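Der Korb auf dem Tisch, oder: Wohin mit den Flaschen?
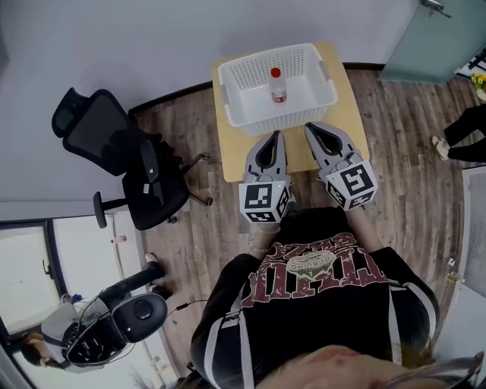
Team Haus & Küche, Standort Bamberg

In jedem Büro gibt es einen Tisch, auf dem Getränke abgestellt und danach vergessen werden. Bei uns ist es der helle Holztisch neben dem schwarzen Bürostuhl. Seit April steht darauf ein weißer Kunststoffkorb mit gelochten Seiten und zwei grauen Griffen, und wer eine Flasche übrig hat, stellt sie hinein. Klingt banal, hat aber zwei Sitzungen gebraucht.

Ein paar Erfahrungen:

Gelochte Seiten nehmen. In geschlossenen Kisten bleibt jeder Tropfen stehen, und Restlimonade entwickelt mit der Zeit einen eigenen Charakter.

Den Korb nicht vollstopfen. Eine einzelne kleine Flasche darf ruhig mitten darin stehen wie ein Ehrengast. Höher als 500-ml-Flaschen sollte der Inhalt nicht werden, sonst kippt beim Tragen alles Richtung Hosenbein.

Deckel zu, Etikett nach vorn. Der rote Deckel hilft nur, wenn er festgedreht ist. Wer seine Flasche behalten will, schreibt den Namen aufs Etikett. Delwyn Treloar unterschreibt inzwischen auch fremde.

Die Fensterbank ist kein Regal. Flaschen sammeln sich dort trotzdem, bevorzugt die mit drei Schluck Rest.

Vor dem Korb eine Handbreit Tisch frei lassen, damit man ihn beidhändig an den Griffen packen kann. Auf Laminat trägt man ihn, man schiebt ihn nicht. Die Kratzer im Flur stammen vom Vorgängermodell.

Reinigen: lauwarmes Wasser, ein Spritzer Spülmittel, eine alte Zahnbürste für die Löcher. Kopfüber abtropfen lassen. Die Zahnbürste bitte beschriften, Ilse Meijer weiß, warum.

Stand: 11/10/24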